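Leave the Door Open

Print this page | E-mail this to a friend

Last updated: August

There are two kinds of household in Fultville, the ones that shut the washer door after the last load and the ones that leave it hanging open for people to walk into. I was raised in the first kind and married into the second, and I have the bruised hip to show for it.

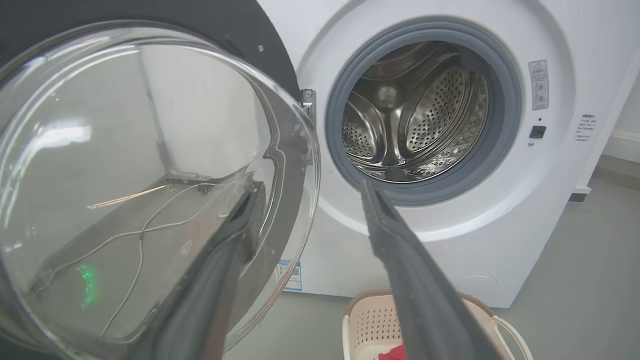

My mother believed an open appliance was a sort of indecency. You closed the oven, you closed the piano, you closed the washer. Her towels smelled like a pond. We took this to be the smell of towels and said nothing for 18 years, by which time the rubber seal had grown a beard.

I hold no grudge against the front-loader. It uses less water than the old tub we had in the rental on Huaranga Street, and it lets me watch my socks go by, which on a weeknight at 9 p.m. is better than most of what's on. But the thing has a gasket, and a gasket has folds, and in those folds live a wet dime, a hair tie and 2 tablespoons of gray soup. Close the door on that and you are running a small marsh.

The industry's answer is to sell us tablets. I paid for a box of 4 once. They foamed, they smelled of a lemon that had been to law school, and a week later the marsh was back. An old rag and an open door have cost me nothing, except in hip.

I hear the objections. It looks messy. It blocks the hall. A neighbor with a machine worth 400 dollars more than mine says hers has a vent feature – I have smelled her pillowcases, and I'll leave it there.

So wipe the seal, swing the door wide and learn to walk around it. Guests can use the other bathroom.

Print this page | E-mail this to a friend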